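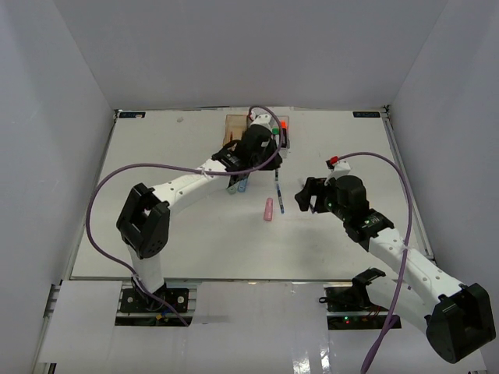
two arms, one table, too much stationery. desk tidy task, left arm over by the trays

ok thread on what I've been doing to the planner all July, bc a few of you asked and I keep typing the same reply

1/ old setup: each arm had its own planner and its own queue. only thing stopping a crash was a lock on the middle of the table. one arm goes in, the other waits. safe. painfully slow

2/ new one (Millik, named by Aidan, don't ask) plans both arms together as one 12 joint thing, then splits the result into two timed paths. no lock. they can both be near the middle as long as the timings hold

3/ the timings did not hold

4/ took me far too long to find it. left controller was stamping its state when the message got sent, right one when the joints got read. 74 ms apart. so the planner thought the left arm was somewhere it had already left

5/ fix is one line. finding the line was most of a week. Gráinne spotted it from a plot I'd had open the whole time and been scrolling past

6/ perception next. pens are horrible. thin, shiny, and half the time there's a gripper on top of them. you get the tip poking out one side and the other end out the other and the segmenter says lovely, two pens

7/ so now there's a merge step. if two bits line up and there's a known arm link projected between them, treat as one object til proven otherwise. we know where the arms are from the joint angles so the mask is basically free

8/ it does wrongly merge two pens lying in line with each other. known bug. Joaquim has a test for it which fails every night at 3am and emails me

9/ cables!! both arms have a purple one looped up over the gripper and neither is in the collision model. I've put a fat capsule round each forearm and called it done. it blocks some perfectly good paths but I'm not simulating a cable, sorry

10/ numbers, sim only: 3000 random layouts, 2668 planned with no fallback. the rest drop back to the old lock and just go slow. most of the fallbacks are stuff close to the trays where both arms want the same bit of air

11/ not doing real table numbers yet. Lenuța wants the grasp scoring sorted first and she's right, it still ranks the middle of a pen top even when the middle is under the other gripper

12/ things I'd do again: log everything with one clock. replay tool before planner. draw the arm mask on the camera feed so you can see when calibration has driffted

13/ things I wouldn't: write my own spline code. use someone elses. please

14/ replay tool might go public once I've taken the swearing out of the comments. will reply here when it's up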